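Reading time: 2 minutes

Elvia Esquivel has heard the promise before. Wash at night, the tariff leaflets say, and the bill shrinks. "By how much?" she asks. "They go quiet then."

She has kept her own meter readings in Trotden for six years. I wondered whether that proved anything beyond patience.
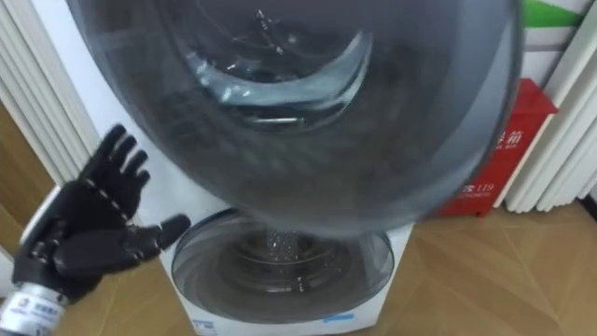 Small print, small savings

"It proves my bill didn't move," she says. One house isn't a study, I point out. She shrugs. "Neither is a leaflet."

Her neighbours in Nava do say they pay less. She'd like to see the bills.

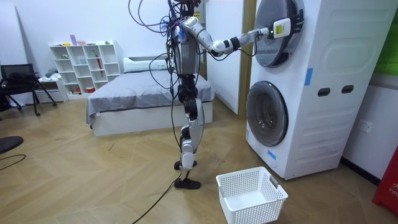

Malex Household Money Desk

Will she switch back? "In July, when the contract ends."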